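From: Ognjen Kelmendi
To: arnex-users
Date: 3 Oct 2022
Subject: Re: [arnex-users] Gripper opens on bus timeout, held object dropped

Replying to the list so it ends up in the archive. Quoted text trimmed to the relevant parts.

> We have seen the jaws open without a command twice since moving to the
> new Arnex driver. Both times the arm was holding something over the
> table. The log shows a bus timeout and then a normal reconnect, and the
> position after the reconnect is reported as fully open. Is this a known
> fault? Our supply is fine and we have replaced the cable between the
> wrist and the controller. The arm itself does not stop or report an
> error, it carries on with the move with nothing in the jaws.

Yes, known here. We have the same fault on the cell at Granness and I can now reproduce it on demand. It is not your supply and probably not your cable, although a bad cable will trigger it more often.

Setup first, so you can compare. One arm, Vidmar two-finger gripper, wrist camera with a fisheye lens, serial bus from the controller to the wrist at the default rate. Driver is the version from June. Objects are ordinary household bottles and packets, picked from a dark gray work surface and put back down on it. Payloads are well under the limit for the gripper. The jaws have the stock rubber pads.

What happens, in order:

1. The wrist camera and the gripper share the cable bundle through the last joint. When that joint goes past a certain angle the bus drops a few packets. This is normal and the driver is supposed to retry.

2. The driver retries 5 times. If all of them fail it closes the port, waits, and opens it again.

3. On opening the port, the driver runs its startup routine. The startup routine includes activation. Activation on the Vidmar includes a full open and close so that the gripper can find its end stops.

4. The jaws open. Whatever was in them falls.

Step 3 is the bug. The driver does not distinguish between a first connection after power-up and a reconnection in the middle of a run. The gripper keeps its own activation status and will report it if asked, but the driver never asks. The older driver read that register first and skipped activation if it was already set. The check was lost when the connection code was rewritten.
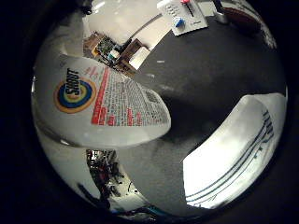 With a closed bottle the result of a drop is a mess at worst. What concerns me more is the second half of step 3, the close. The jaws open, the object falls, and then they close again at the default activation force with no grasp planned and no check on what is between them. If someone has reached in to pick up the dropped object, that is where their fingers will be. The arm may also still be moving, as you noticed, because the motion controller has no idea that the gripper has been away. From its side, the last command was accepted and the state topic simply went stale.

The stale state is a separate fault and I would like it treated as one. During the outage the driver goes on publishing the last known position with a fresh timestamp. Any check you have written of the form "is the gripper still holding" will pass for the whole of the outage. In our logs the gap is up to 3,000 milliseconds, long enough to finish a transfer move and start the next approach.

To reproduce, without waiting for the joint angle to do it for you:

Put something soft in the jaws. Foam is best. Keep the arm stationary and the area clear, with the emergency stop in reach. Close on the foam with a normal command. Stop the bridge process on the controller, leave it stopped until the driver logs that it has closed the port, then start it again. The jaws will open and close once the port comes back. I have not had a run where they didn't.

Do not try this by pulling the connector at the wrist. On our unit that also removes power from the gripper, and you then get a genuine power-up activation, so it proves nothing about the driver.

Workarounds, in the order I would apply them:

Set auto_activate to false in the driver configuration and call the activation service by hand at the start of a session. This stops the unwanted motion completely. The drawback is that after a real power loss the gripper stays limp until somebody activates it, which I would regard as correct behavior anyway.

Add a watchdog that reads the raw packet counter instead of the state topic. If the counter has not moved for 2 control cycles, hold the arm. Ours is a short script and I can post it, but it is tied to our controller and you will need to change the topic names.

Re-route the cable at the last joint. We added slack and moved the clamp further back. The timeouts went from several per session to very few. I would not rely on this alone – it makes the fault rarer, and a rare fault of this kind is harder to guard against when people are working near the arm.

Rolling back to the older driver also works, if you do not need the newer force reporting. We do, so we stayed.

One point on the emergency stop. On our cell it cuts the arm drives and leaves the gripper powered, so that a stop does not drop the load. That means pressing it during an outage will not prevent the open and close cycle. Please check how yours is wired before you let anybody near the jaws with auto_activate still on.

I have filed the activation problem as issue 696 on the driver tracker, with the log from a reproduced run attached. The stale timestamp is mentioned there but should get its own entry. If you can add your two occurrences, with the driver version and the gripper firmware, that would help. So far the reports all come from the Vidmar. I would be interested to hear from anybody running the Vetau gripper with the same driver, as it goes through the same connection code but, as far as I can tell from the manual, finds its end stops in a different way.

> Also, is it safe to raise the retry count as a stopgap?

I would leave it alone. A higher count lengthens the time before the port is closed, and for all of that time you are getting old positions marked as new. You would see fewer drops and longer blind periods.

Ognjen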